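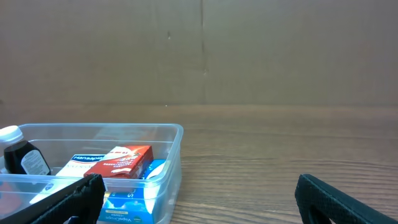
Wanted: two people who like putting small things in order

Hi, I'm Sebastião, and I run Skastetti, a tiny home-organizing outfit in Hornden. I'm looking for two part-time helpers for medicine cabinets, bathroom drawers and the shelf over the fridge where cough drops go to be forgotten!

Most jobs go like this: we clear a table, sort everything, check the dates with the client and pack what's left into clear bins. Bottles stand up, boxes go where you can read them - if someone needs a bandage in the middle of the night, they should spot the Hansaplast right through the side.

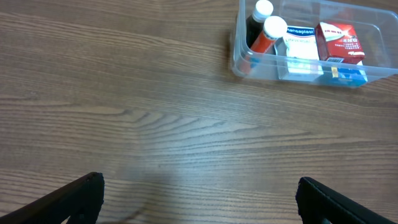 Page last changed: February

The pay is $20 an hour, and a visit usually takes around 2 hours. You don't need experience (I sold shoes before this), but you do need patience and a steady hand with glass bottles. We never throw out anybody's medicine without asking - that one's a firm rule.

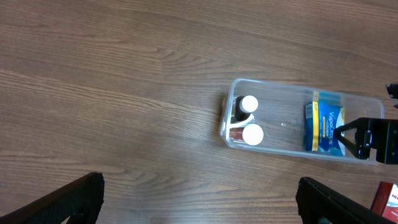
Hornden, February

I like to keep the bottles together at one end of the bin and leave a bit of space for whatever the client buys next. You may have a better system, and I'd love to hear it!

To apply, drop a note at the Skastetti desk, 17 Prado, any time before noon. Tell me about the messiest drawer you ever fixed.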